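Ticket: Arms transfer tracker – Okoth end-user certificates dropped from export totals
Project: Baltholm export licence monitor
Component: import / matching
Priority: high
Status: resolved, one follow-up open

Reported problem

The public page for Okoth shows no licensed military exports after February. The source returns for the same period list new licences for small arms ammunition, vehicle spares and one consignment of surveillance equipment. Two newspapers and a parliamentary office use this page as a reference, and one of them has already quoted the zero as evidence that the suspension is holding. It should be treated as wrong until shown otherwise.

Steps to reproduce

1. Open the country view and choose Okoth.
2. Set the period to start in February.
3. Leave the category filter on "All military list".
4. The table is empty and the chart line drops to zero.
5. Remove the country filter and search the free text for "Okoth". The missing licences appear, with the destination column blank.

Expected: the licences appear under Okoth with their stated value.
Seen: the licences are stored but have no destination.

Log

09:10 Confirmed on the live site and on the test copy. The records are in the database, so the download step is working. The fault is in the matching step or after it.

09:35 Ran the matcher by hand on the latest return. Of 1247 rows, 100 came back without a destination. All 100 are re-export licences where the goods go first to Grurance, the freight insurer and forwarder, and then on to Okoth.

09:50 Compared with the January return. The ministry used to give the final destination in column F. From February, column F holds the first consignee and the final destination has moved to a new column headed "Ultimate end user (where known)". No notice of the change was published with the return. The matcher reads column F, finds a company name where it expects a country, and writes nothing.

10:20 Checked whether other destinations are affected. They are, but less visibly. Any licence routed through an intermediary loses its country. Okoth stands out as direct sales were suspended and only the re-export route is left.

10:45 Tried the obvious change on the test copy – read the new column first and fall back to column F. 91 rows matched. Nine did not.
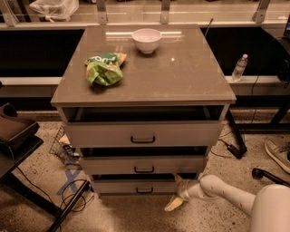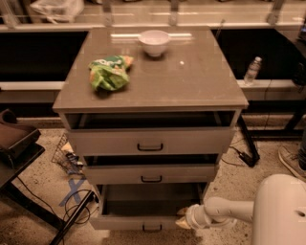 11:15 The nine remaining rows have "not stated" in the end user column. In the notes field, six of them name Podeo, which holds the maintenance contract for the Okoth interior ministry's vehicle fleet. The other three have nothing usable.

11:30 Decision needed on the six. Podeo works in more than one country, so its name alone does not prove a destination. The method statement says we do not assign a country by inference. Left them as "destination undeclared" and did not add them to the Okoth total.

11:40 Same treatment for the other three.

12:05 Found a second fault while testing. Values under 1000 were being rounded down to zero in the chart but not in the table, so small licences vanished from the line even where the country was correct. This explains an older complaint that the chart and the table disagree. Removed the rounding.

13:20 Full re-import on the test copy. Okoth now shows licences in every month from February onwards. Table, chart and download file agree with each other and with a manual sum of the source return.

14:00 Released to the live site. Cache cleared. Country page checked in two browsers.

Cause

The ministry changed the layout of its return without changing the file version. The matcher accepted a blank destination as valid and raised no warning.

Changes made

Matcher reads the ultimate end user column first, then column F.
A row with no destination now gets the label "destination undeclared" and is counted on its own line.
The import stops if more than 10 rows in one return have no country after matching. Undeclared rows are not included in that limit.
Column headings are compared with the previous return before import. Any difference stops the run.
Chart rounding removed.

Public correction

A note has been placed at the top of the Okoth page giving the period affected and stating that the earlier zero was an error in our processing. The wording avoids any claim about whether the suspension was broken. Re-export licences were never covered by its text – that is a matter for the analysis pages, and the tracker should only report what was licensed.

Both newspapers and the parliamentary office have been sent the corrected file.

Still open

A written request has gone to the ministry's licensing unit asking for the end users on the nine undeclared licences and for advance notice of layout changes. No reply yet. Keep this ticket linked to the request and reopen if the answer changes any destination.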